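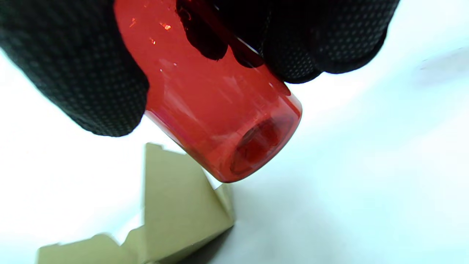

Progress on the chores work since December, short version: sorting is ahead of plan, wiping is behind, laundry hasn't moved. Most of the hours went into hard-to-see items - glass, shiny plastic, anything light goes through. The translucent red cylinder is a fair sample. Smooth, glossy, held in a dotted black glove, and the fingertips show right through the wall, so the software tends to draw the edge of the object in the wrong place. Matte stuff like cardboard gives it far less trouble.

**Numbers**

- 617 demonstrations logged and checked, Virville site only
- 68 percent clean pick-and-place on clear or tinted items, unsupervised
- 4 chores attempted, 2 good enough to show visitors (sorting small items, clearing a counter)

Wiping: leaves streaks, misses corners. Brayden thinks its a pressure problem, Seo-ah thinks the cloth bunches up. Both being tested. Laundry is waiting on the new table from Stekov, delivery date slipped again.

**Can it do the job yet?**

For a shop floor, partly. Sheldon ran the sorting task at the Skumdale stockroom and the manager there would take it for overnight restocking of boxed goods, not for glassware. Too slow in daytime with customers in the aisle. For a home, no. A person still has to stand by, and clearing a counter takes longer than doing it yourself. I'd rather say so now than at the renewal meeting.

**Money**

On budget except gloves and gripper pads, wearing out faster then planned. Horațiu has the receipts. Will move a bit over from travel unless you object.

**Next**

- More tinted and clear items, under different lighting
- Second try at Skumdale, mixed shelf this time
- Decide on wiping - fix or drop. My vote is one more round
- Laundry starts when the table shows up

Need from you: ok on the travel money, and a yes or no on the visit. Full logs are on the shared drive, same folder as last time.

Garnet Marchand
26 Jan 2024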